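Lastum Fingertip Kit, After 300 Hours on Our Two-Arm Bench

I put off buying the Lastum kit for ages, mostly out of stubbornness. Our bench cell at Skirkunside has two arms with a wrist camera on each gripper, and I'd been getting by on fingers I printed myself. They were fine until they weren't. One would go a hair crooked, the camera view would shift a touch, and I'd lose a morning to calibration with my coffee going cold next to me.

So in October I finally ordered the black tapered set. You get the fingers, the mounting hardware, a little alignment gauge and a booklet that somebody clearly wrote on a good day (it's short, and it tells you which screws to leave loose until the end!). Swapping both grippers took me 48 minutes, and I'm slow. The old Rarnlow fingers I tried last year ate a whole afternoon.

What sold me is how easy they are to check from the wrist camera. I open the gripper, park it low over the tabletop and look at where the two tips land in the picture. If they sit where they sat last time, I get on with my day. Our table is polished brown marble, which is gorgeous and a pain, what with the shine and all those veins, and dark tips still show up nicely against it.
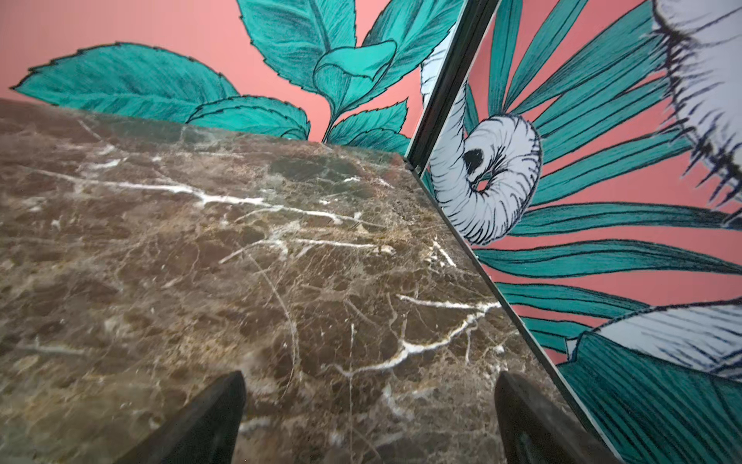 Fingers open over the marble for a tip check. The left one has picked up a bit of wear and dust on its face.

The dust is my main gripe, by the way. The matte finish grabs everything. I wipe the tips down at the start of each session with a dry cloth and go over the bolts while I'm there – it's a five-minute job and I've skipped it more often than I should admit in public.

Now, the test I care about is the remote control. Face down, cover off, batteries in and out. It's a mean little task for a gripper: slick white plastic, springy contacts, not much room in the bay. One finger has to lean on the casing hard enough to keep the thing from skating across the stone while leaving the compartment clear. With my printed fingers I'd given up on it. The Lastum tips come down narrow enough to press right beside the bay, and the open triangle shape lets the camera see more of the part.

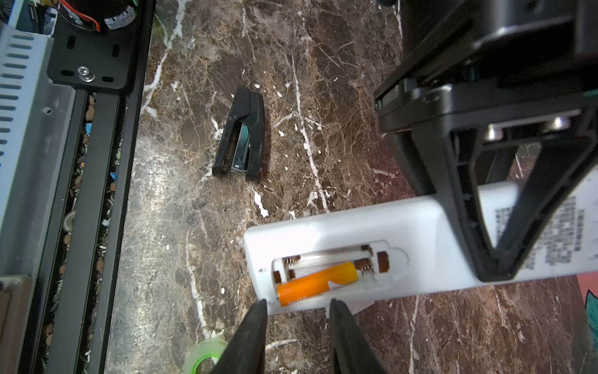
One AA in, one slot still empty, and a fingertip holding the remote down next to the bay.

Huguette Kowalchuk, who shares the cell with me, likes them less than I do. She thinks the tips are too stiff for thin stuff and she'd pick the softer Michalík pads for paper or tape. Fair enough, I keep a pair of those in the drawer too.

The full kit for two grippers was 1125 with shipping, and that stings. Spare tips come in packs of 8, so get one with your first order and save yourself paying postage twice like I did. Four stars from me, and I'd give the other half star back if they sold the gauge separately. Mine has already gone missing once.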